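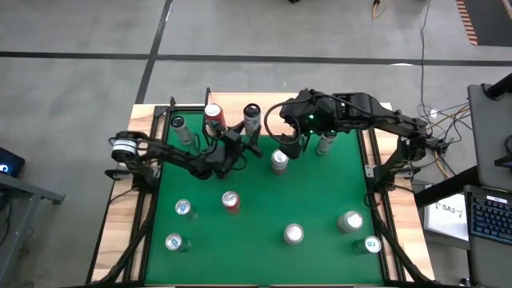
*Cans on a green work mat between two robot arms.*

# Control limits belong in the script

Most teams I have worked with keep their control limits in somebody's spreadsheet. The data gets pulled fresh every shift, the chart gets redrawn, and the two lines on it come from a cell that was last edited in October. I think this is a mistake, and an easy one to fix.

At Hemia we had 11 charts for one filling line. Each had limits typed in by hand. When we moved them to a plotting script built on Etier, 2 of the charts had been using limits from a machine that was no longer on the floor. The points all sat inside the lines, so they never got a second look.

A script that computes limits from a named baseline file does not have this problem. You can read which 20 subgroups were used. You can rerun it. If someone changes the baseline, the change shows up in version control with a date and a reason.

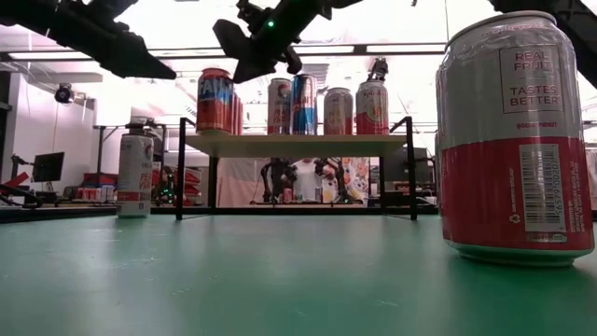 ## The case against

People who prefer the spreadsheet say that operators can't read code. That is true in many plants, and they shouldn't have to. They need the chart, and the script can write that out as a plain picture file.

A better objection is that automatic limits drift. If you recompute from the last 1000 or so readings every time, a slow shift in the process drags the limits along with it. Lurnerska's default settings do this, and I would turn it off. Freeze the baseline and review it when the process changes on purpose.

Marinescu handles this well. It refuses to draw a chart until you name a baseline. I found that annoying for a week and now I wish the other packages did it too.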